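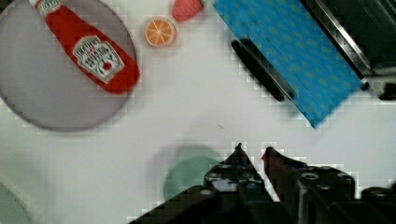

Search tips Go

Getting the last of it out of the bottle

Every refrigerator door in America holds a ketchup bottle that has been "nearly finished" since March. Somebody puts it back each time, and it is never the person who ate the fries. A few ways to settle the matter.

Store it on its cap. If the cap is too narrow to stand on, wedge the bottle upside down in a coffee mug on the door shelf. Overnight is enough. Five minutes of slapping the bottom at dinner is exercise, and should be logged as such.

Add a spoonful of vinegar, close the lid, and shake. You now have thin ketchup, which is no good on a burger and very good in baked beans, meatloaf glaze or sloppy joes. Check that the lid is closed. Check again.

For mustard, pour in oil and vinegar and shake it up for salad dressing. Honey wants a bowl of warm tap water and some patience. Mayonnaise wants a long thin spatula, and mine is a Ziken that cost more than the mayonnaise ever will.
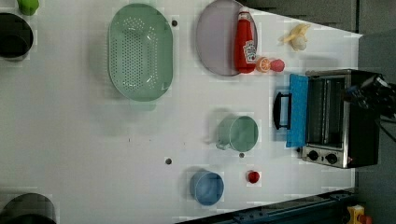 Issue 164

While you're in there, some notes on fruit and draining.

Bananas ripen faster next to other fruit, so keep them apart unless you enjoy banana bread on a deadline. Once they go spotty, peel them before freezing. A banana frozen in its skin is a small brown club.

A cut orange keeps a day or two in the fridge, cut side down on a saucer. The dried-out half goes down the disposal in pieces with cold water running, and the kitchen smells as if someone cleaned it.

Rinse a colander the minute the pasta leaves it. Starch in those little holes sets like grout. If you missed your chance, soak it in hot soapy water and go over it from the outside with an old toothbrush, then label the toothbrush.

Toaster oven crumbs: unplug, let it cool, pull the tray, tip it into the trash. If you can't remember where the tray is, you're overdue.

Nonov Household Pages | Contact | Copyright 09/11/2023 | Back to top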